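Ollden Parcel and Mail Forwarding: Frequently Asked Questions

Getting an address

What address do I use at checkout?
Your Ollden address has three parts: your full name as registered, the Zulloldale street address shown in your account, and your locker code. The locker code goes on address line 2. If a store's form has no second line, put the code after your last name.

Do I need to verify my identity?
Yes. Mail cannot be released to an unverified account. Upload one photo ID and one proof of home address. Names must match on both. Verification is normally finished by the end of the next business day.

Can I receive mail for someone else?
Only if that person has been added to your account as an additional recipient and verified separately. Parcels addressed to an unlisted name are held as unidentified.

Receiving and storage

How will I know a parcel has arrived?
You get an email when it is logged. The log entry shows the carrier, the tracking number, the weight and the outside dimensions. Carrier tracking often shows "delivered" several hours before our entry appears - this is the gap between the dock and the scale.

How long is storage free?
Standard accounts have 30 days from the date of logging. Extended accounts have 60. After that, a daily fee applies per parcel and is added to your next shipment.

What is an unidentified parcel?
One with no locker code, or with a code that does not match the name. At the last inventory the Zulloldale building held 119 of them. To claim one, send the tracking number and the order confirmation through the Claims form. Do not send card statements.

Is there a second location?
Callach handles freight and anything over 70 pounds. It does not accept letter mail. A heavy parcel sent to Zulloldale by mistake is transferred on the Wednesday truck, and a transfer fee applies.

Shipping rates

How is my rate calculated?
Rates use the greater of actual weight and dimensional weight. To find dimensional weight in pounds, multiply length by width by height in inches and divide by 139. Round each side up to the next whole inch first, and round the result up to the next whole pound.

Can you show the calculation?
A carton measuring 23 by 14 by 8 inches has a volume of 2,576 cubic inches. Divided by 139, that gives 18.53, billed as 19 pounds. If the same carton weighs 6 pounds on the scale, you still pay for 19. Soft goods are the usual cause of this difference.

What is consolidation?
Several parcels are opened, the contents are combined in one carton, and the outer packaging is discarded. It usually lowers dimensional weight. It cannot be reversed, and it voids most retailers' return terms, so check before you request it.

Can I ask you to keep the retail box?
Yes. Select "Keep original packaging" on each item. Items without this selection may be removed from their retail boxes at the packer's discretion.

Packing your own returns

What may I use as an outer carton?
Any rigid corrugated box with all flaps intact. Remove or cover old labels and barcodes. Retail boxes, shoe boxes and gift boxes are not accepted as outer cartons.

How much space should I leave around the contents?
Leave 2 inches on all sides for fragile items. Plush and clothing can go directly against the carton wall. Small card boxes should be wrapped and placed flat, with filler on top to prevent movement.

An open carton on a sofa, and a small card box: 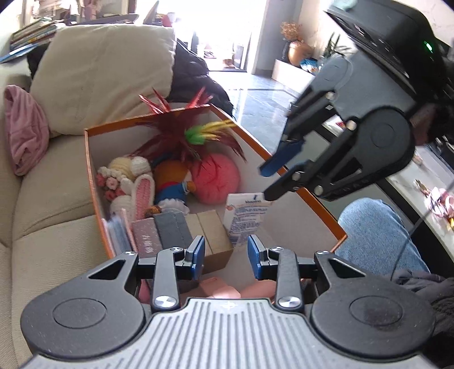
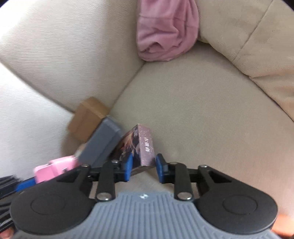

Which tape should I use?
Pressure-sensitive plastic tape, at least 2 inches wide, applied along the center seam and across both edge seams. Masking tape, cellophane tape and string are refused at the counter.

Claims and contact

What is the time limit for a damage claim?
Ten days from delivery. Keep the carton and all filler until the claim is closed. A claim without the outer carton can be reviewed, but the carrier will usually decline it.

Who decides disputed claims?
The claims desk, under Wagner Barbosa. Decisions are sent in writing with the inspection notes attached. One appeal is allowed per claim.

Why does my customs form list Queiroz as the exporter?
Queiroz is our export filing agent. Its name appears on outbound forms for all international shipments. You remain the shipper of record for duty purposes, and refunds of duty go to you.

Are there changes in December?
Consolidation requests take up to three extra business days. Storage fees are not charged for those days. Counter hours stay the same, 8:30 a.m. to 5 p.m.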